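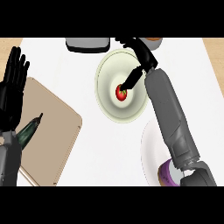

Visit to the Dirkus heat test site

Dirkus opened its test site to visitors on December 11, 2023. The company makes heat exchangers for small nuclear plants, and the site is where it checks them before they go to customers. No nuclear fuel is kept there. Gas loops are heated electrically, so visitors only need a hard hat and safety glasses.

We were a group of 40, mostly suppliers and a few people from the county. After sign-in we were split up and sent around with different guides. Ours was Subira Gachanja, who runs the helium loop.

The loop hall

The hall holds three loops. Two were down for inspection, with the insulation off, so we could get close to the welds. The third was running and we watched it from the control room. Gachanja said most of her time goes into seals, because helium leaks through gaps that would hold steam. A seal from Pristar is on trial now and will come out for inspection in January.

Someone asked about using the heat in chemical plants. She said the piping between the reactor and the plant is the hard part, and that Dirkus has not settled on a design for it.
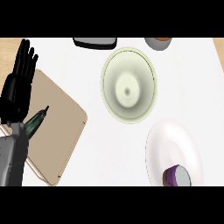
Afternoon talks

Wanda Thibodeaux of Naqvi spoke about licensing. Her main point was that small developers send in their paperwork too late and then wait for questions they could have answered earlier. The slides will be sent to everyone who signed in.

Zidevier was due to talk about graphite supply, but the speaker was held up and the slot went to questions. Most were about jobs and truck traffic on the access road.

Parking is on the gravel lot behind the main building. Allow extra time at the gate, as badges are printed one by one.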